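Coursework > Mechatronics > Project reports > Group 3

Household tidying with a single-tool arm
Ebenezer Issahaku, November 2025

1. Aim

The project asked whether a low-cost arm can do one small household chore, clearing toys from a flat surface, without a person stepping in. Tidying was chosen over laundry or dishes as the objects are rigid and light, and a mistake does no damage.

2. Set-up

Shape-sorter blocks were placed on a wooden board bolted to the bench. The arm carries a straight rod held in a clamp at the wrist, so blocks are pushed and never lifted. Control software was the Teuber package supplied by the department, with motion limits set in July and left alone after that.

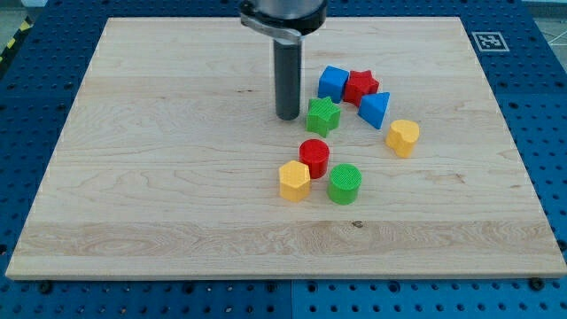 Each trial began with the blocks in a loose group. The arm had to bring them to a target area at one side of the board, and a trial was stopped if a block went over the edge or the rod touched the wood. We ran 20 trials per layout and used 3 layouts.

3. Observations

Cylinders and the cube moved predictably when pushed through the centre. Stars turned on contact, and the planner had to make a second approach from a new angle. Blocks that touched each other were the main source of delay. Pushing one moved its neighbour, and the stored positions were then wrong until the next camera update. Raising the update interval to 1000 ms made this worse.

4. Comparison with a person

A member of the group cleared the same layouts by hand, using one finger. She was faster in every trial and pushed 2 or more blocks at once without being told to. The planner has no equivalent of this.

5. Limits

Carpet, soft toys and clutter were not tested. The Danditz gripper was not available for this stage, and results with it may differ. On the present evidence the arm can clear a prepared board, but it cannot yet be left to tidy a room.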